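Sternex Bench Cell: Demonstration and Open Day

Search products Enter keyword or part no. Go

The Sternex bench cell is a compact plate-handling station for teaching laboratories and small production rooms. It combines a single robot arm, a perforated breadboard, a vertical rack and a set of raised fixtures on one table. The cell may be viewed at the Jindby open day on October 25, 2020, where it will be presented in simulation and on the bench.

Visitors will first be shown the simulated cell, which is used to plan reach and clearance before any hardware is set out. 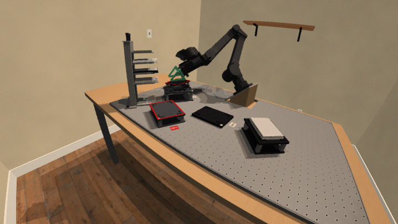
Simulated cell with the gripper over the rear fixture.

The rack stores plates flat on four shelves, all open toward the work area. Fixtures may be placed anywhere on the hole grid, and layouts prepared in the simulation can be saved and supplied with an order. The standard layout library contains 81 arrangements. Customers of the Bomley and Ibarra offices may request further layouts in writing.

The second part of the demonstration addresses the arm's approach to the table. Staff will alter the position of the arm and review its clearance from the rack and the neighboring fixtures.

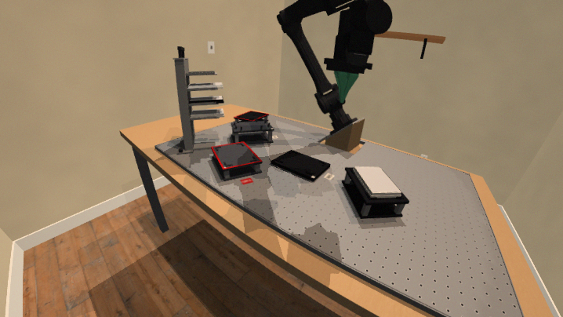

May visitors bring their own plate drawings to the open day?
Drawings are welcome and should be handed in at the Jindby reception desk on arrival. Staff will load them into the simulation as time allows.

Each demonstration is limited to 23 visitors, and places must be reserved in advance. Orders placed at the open day are scheduled for delivery in December. The catalog number for the complete cell is 486.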